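Call for participants: people who own, use or have given up on a pale wood table

Cludance is looking for 20 households to take part in a small study of light-coloured wooden tabletops and what ordinary life does to them. We want people who eat, work, draw, iron, repair bicycles or do homework on one. We do not want people who love their table too much to let anyone near it.

Some background, so you can decide whether this is worth your time. For years customers have been told that a pale wood surface is easy to live with. The care leaflets say to wipe with a damp cloth and oil when needed. We have read a great many of these leaflets and we do not believe most of them. Who decides when oil is needed? What counts as damp? One leaflet in our collection tells the reader to oil twice a year on page 2 and warns against over-oiling on the back cover, without saying how much is over.

We have also read 1,762 comments left by owners on shop websites and discussion boards. They are not much better. People who bought a table three weeks ago give it full marks. People who have had one for six years write in only when something has gone badly wrong. Hardly anyone in the middle writes anything, and the middle is where most tables spend their lives. So we would like to hear from the middle.

The study is run by Joscha Strobel from our workroom on Morgan Street. It begins in October and lasts for ten weeks. It is paid for by Cludance and by Dosomport, who sell tables and would obviously prefer it if the results were cheerful. They will see the report on the same day as the participants and have no say over the wording. We have that in writing, and you may ask to read it before you sign up.
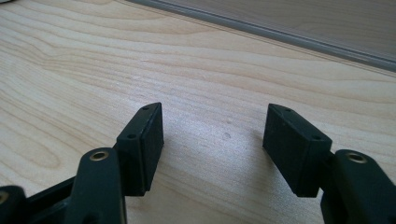 Pale wood tabletop with strongly curved grain, and the gripper's open fingers over it.

Grain is one of the things we will ask you about. It is widely claimed that a lively grain hides marks and a plain one shows them up. That may be true. It may also be something said in showrooms to sell the livelier boards. We have found no decent evidence either way, and we would like you to look at your own table by a window, in the morning and again at about teatime, and tell us what you can and cannot see.

What taking part involves

You keep a short diary, on paper or by email. Two entries a week is enough. We want to know what was spilled, dragged, dropped or left standing, what you did next, and whether it made any difference. "Nothing happened" is a perfectly good entry and we would much sooner have that than something made up to please us.

One of us visits you twice, at the start and the end, for an hour or so each time. We look at the surface, run a hand over it and take some photographs. We will not move your belongings without asking, and we are not judging your housekeeping.

Half the households will be given a tin of Garel oil and asked to use it once, in week three. The other half will be asked to carry on as they are. You do not get to choose which half you are in. If that bothers you – and with a table you paid good money for, it might – please don't apply.

Who can apply

You need a pale wooden table that has been in regular use for at least a year. Solid wood or veneer are both fine. If you don't know which yours is, say so; plenty of people who were sure have turned out to be wrong. Painted tables and glass-topped tables are no use to us. A table with existing rings, scratches or a burn is welcome.

You should be over 18 and live within reach of the workroom by bus or train. Tenants may take part if the table is their own. We can't accept anyone who works in furniture sales, or whose partner does.

What you get

Each household receives £264, paid in two halves: one after the first visit and the other after the second. Travel doesn't come into it, as we come to you. If you drop out partway you keep the first half. There is no prize draw, no voucher and no free table.

What you don't get

We won't repair your table, value it or tell you whether you were overcharged. We can't promise that the findings will be useful. Ten weeks is a short time in the life of a piece of furniture, and 20 households is a small number. Anyone who later quotes this study as proof of anything should be treated with caution, us included.

How to apply

Write to Joscha Strobel at Cludance, Morgan Street, or use the form on our contact page. Tell us how long you have had the table, what it is used for and the worst thing that has happened to it. A few lines will do. Please don't send photographs at this stage, and please don't clean it specially before we come.

We reply to everyone, usually within a fortnight. Places will be filled as suitable households come forward, with a waiting list kept until the first visits are done.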